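The Gripper That Came Out of the Sewing Drawer

Toon Van Damme had been working on his hand-held gripper for most of the winter before he let anyone else squeeze it. When I finally got my turn, at the long bench in the Grenano workshop, the first thing he said was, "Gently, please, she's on her fourteenth set of fingers." Fourteen! He keeps the old ones in a biscuit tin, and if you show the smallest interest he will tip them all out and tell you what was wrong with each.

He started on the project because of laundry. Toon spent years repairing sewing machines, first for a little firm called Idetti and later for himself, and cloth is the thing he knows. So when the Grenano crowd got talking about a folding arm (there is always talk of a folding arm in a place like that, usually around the time the coffee runs out) he went home and thought about how a person picks up a shirt. You pinch it, he decided, and you pinch more of it than you meant to, and then you let a little slip. He wanted a tool that could do the same, and he wanted to work it by hand for a good long while before bolting it to a motor.

The body is black plastic, printed in the shared workshop on a machine everybody calls Tennant, after the street it was rescued from. The fingers gave him the trouble. Smooth ones let cotton slide away, and a very soft set he was fond of folded up on themselves like wet cardboard. What he settled on was a ridged finger in blue, and he is as proud of those ridges as other people are of their grandchildren.
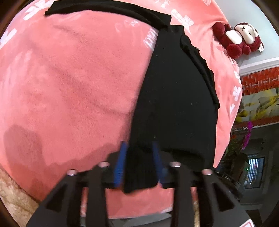 Page last changed: April, 4:40 p.m.

Black cloth on a fuzzy pink blanket is the kind of job Toon likes best, and he'll happily explain why if you have the time. The blanket has a pile that wants to hang on to whatever is lying on it, and a dark garment hides its own folds, so you have to go looking for a good place to take hold. With the cloth pinched between the two blue fingers he talks about "asking" it to come along. I tried it myself on a dish towel and asked much too hard, and the towel shot across the bench into somebody's soldering.

He writes down every pick in a school notebook. There were 1,534 of them when I visited, with a column for the fabric, a column for the result and a third, wider one for grumbling. Socks do well. Anything with a lining does badly, and there are 355 entries where the only remark is "slipped." His plan is to reach 2,000 before he touches the motor, though his friends at the bench have been trying to talk him down.

The motor, when it comes, will be driven by a small control board the group designed together and named Cernent, which began as a spelling mistake on a parts bag and stuck. I saw it run a bare pair of fingers open and shut for the length of a cup of tea, and it made a noise like a cat thinking about sneezing. Toon thinks the noise is in the gears. The younger members think it's the board, and they've been having this argument, quite cheerfully, since before the holidays.

If you'd like to build one yourself, his advice is to leave the electronics for later and spend your money on finger material. Print the frame a little thicker than looks right. Use proper screws, too, and don't be tempted by glue, as you will have the thing apart more often than you expect. And practice on the laundry you already have, he says, beginning with the towels and working up to the fitted sheet, which he has tried twice and would prefer not to discuss.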